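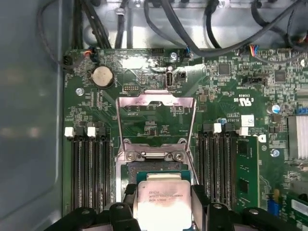
According to Janelle Abella, a machine that can fold a towel on a stage still can't be left alone with a repair bench, and she would rather see one job done a hundred times than a new trick every month. I mostly agree. Chores at home get the attention, but shop work is a fairer test. The parts are standard, the light is good, and you know what finished looks like.

Seating a processor is a job I would have put near the bottom of the list. The Xeon has to go down flat and the right way around, with the load plate up and the memory slots close by on both sides. People bend pins doing it. I bent 2 in my first year at Sekus and paid for the board.

For the house, I still wouldn't buy one. Dishes, maybe. Laundry, no. Ask me again in May.

14 shares | 2 comments

Nahom Kahsay
I did server repairs for 6 years. Putting the chip in takes a few seconds. Finding out which part is bad takes the afternoon, and I haven't seen a machine try that.

Fudus fan
Our shop looked at one and passed. Too much setup for small batches. Would like to see more on cables, they are the worst part of any rebuild.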